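Farari Displacement Records: data card

Summary
The set holds 402 interview records on families displaced by armed conflict along the Farari river. Each record gives the district left, the district reached and the month of departure. Names of villages have been removed.

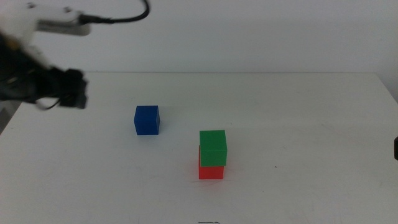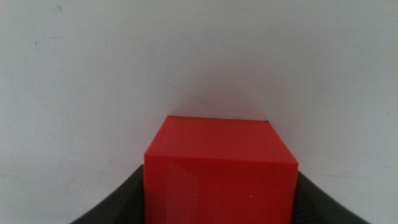
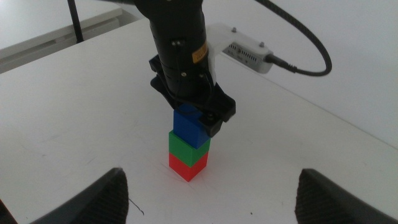
Department of Conflict and Migration Studies, Urquhart

Collection
Interviews were led by Simone Pacheco and Leif Sæther in 18 districts. Two records lack a month of departure — these are marked "unknown" and should be left out of any count over time.

Terms of use
Free for research and teaching. Users must not attempt to identify any person interviewed. Requests for the full transcripts should be sent in writing to Aparecida Quintana.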